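Clerkgate Evening Classes
Drying and Keeping Flowers: notes for session 6

Welcome back, everyone, and well done for getting through the long session on wiring last time. This evening is a gentler one. We are going to talk about air drying, which is the oldest way of keeping flowers and still the one I come back to whenever the cupboard under my stairs has a bit of room in it.

Picking comes first, and it matters more than people expect. Go out late in the morning, once the dew has gone, and choose flowers that are a little short of fully open. They carry on opening as they hang, so a bloom that looks perfect on the plant will often have dropped half its petals by the time you take it down (I have swept up more larkspur than I care to remember!). Strip off the lower leaves the same day, while they still come away easily.

Tie your stems in small bundles and hang them heads down somewhere dark, dry and airy. An attic is lovely if you have one. Rubber bands are better than string at this stage, as the stems shrink and string lets them slip out on to the floor. Most things are ready in 2 to 3 weeks. Snap a stem near the top: if it bends, give it longer.

Colour is where you will have your surprises. Yellows and oranges tend to hold very well, blues are fairly good, and reds go darker, sometimes nearly black. White turns to cream whatever you do, so you may as well plan for it. Keep the finished bunch out of strong sun and most of it should see you through to February, and often well beyond.
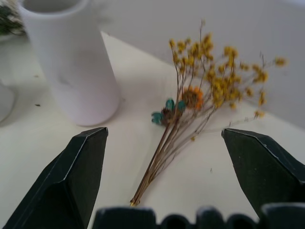
Fig. 1. A small dried bunch in mustard yellow, with orange and a touch of teal-blue.

When you come to arrange, start with your fine, twiggy material and let it set the outline, then tuck the rounder heads in lower down. One strong flower near the middle is plenty for a posy you can hold in one hand. Dried stems are brittle, so put each one where you want it the first time if you possibly can, and keep the broken bits for filling gaps.

For next time, please bring a bundle of your own, however scruffy, and a pair of scissors you don't mind blunting. I will have 22 lengths of ribbon cut and ready, 70 cm each. Reading: the chapter on seed heads in the blue Clerkgate folder, and the page on grasses if you have the patience for it.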